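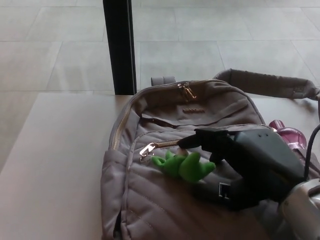 5th September

We left Trisau with the early boat, 112 people on board and no free seat on the shadow side. The sea was flat until the cape, then it became less friendly and I stopped reading. The crossing to Vollow takes longer than the timetable says. I had paid 30 for the day ticket and thought it was much, but the soup is included, and also the way back if one does not miss it.

The captain made the engine slow near the cliffs of Culasero so that we could look at the birds. They sit in the holes of the rock like people on balconies. I wanted to count the steps up to the old lighthouse, but a sign at the bottom already told it: 239. My knees agreed with the sign.

On the top there is wind and a bench. I ate my bread there and looked for our island, and found first the wrong one.

In the afternoon I swam in the small bay behind the harbour – cold at the feet, warm at the shoulders, I don't know why. The stones are hard to walk on. Next time I must bring the old shoes.

At Görtz, the office by the pier, they already sell the winter trips. In December the boat goes only once in the week. I took the paper with me, but I did not sign anything yet. Tomorrow washing, and write to my sister.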